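講義資料 > ロボット学習特論 > 第4回 手本データの集め方
分類:模倣学習/縫合タスク/配布プリント

前回の宿題、みなさんかなり面白い失敗を持ってきてくれました! 今回はその続きで、縫合の手本をどう記録すれば学習に使えるか、という話をします。

4.1 手本の単位
結節縫合は同じ動作の繰り返しに見えますが、モデルにとっては一針ごとに別の状況です。すでに閉じた部分の長さ、余っている糸の長さ、針の向きが毎回違います。ですから本講では創全体を一本の記録とせず、「刺入」「引き抜き」「結び」「切離」の4区間に切って保存します。区間の境目は操作者がペダルで打ち、あとで別の人が見直します。

4.2 Niltauの記録セット
演習で配るNiltauには縫合の手本が200本入っています。Moataz Belkadiさんの見直しを通り、そのまま学習に回せるのは159本。残りも捨てないでください。針を持ち替え損ねてやり直す場面など、回復動作の手本としては宝の山です(私はこちらのほうが好きなくらいです)。
1本の長さは最大900フレーム。超えたものは「結び」の前で分割してあります。

4.3 記録するもの
・左右2本のアームの関節角と先端姿勢
・把持部の開閉量
・固定カメラの映像
・区間ラベルと、操作者のひとことメモ
糸の形は関節角には一切現れません。映像から読むしかないのに、糸は細く、たるみ、輪になり、自分自身と交差します。難しいところですが、だからこそ面白い!

4.4 ばらつきをわざと作る
上手な人の滑らかな手本ばかり集めると、少しずれただけで方策が迷子になります。Ghizlane Shawkyさんの組では、開始時の針の角度と糸の余り方を毎回変えて録りました。Fendholmでの予備実験では、この変え方をした組のほうが二針目以降に崩れにくかったので、6月の演習でも同じ手順を踏みます。

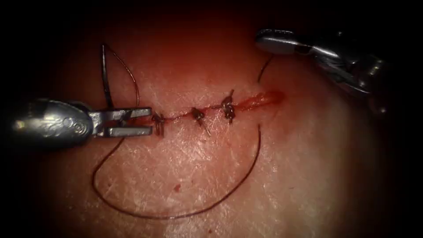
この回の読了目安:3分

演習4-A 創の途中の一瞬です。結び目が三つ並び、右端はまだ開いて血が見えています。左の把持部のすぐ上には湾曲針が立ち、右の器具は組織に触れずに浮いています。この状態に区間ラベルを一つ付け、迷った点をメモ欄に書いてください。前後の映像なしで決めきれるかどうかも考えてみましょう。

演習4-B 下側に大きく弧を描いている糸を、点列で表すとしたら何点必要でしょうか。針のそばの小さな輪も忘れずに。点の数を変えた案を二つ作り、次回持ち寄って見比べます。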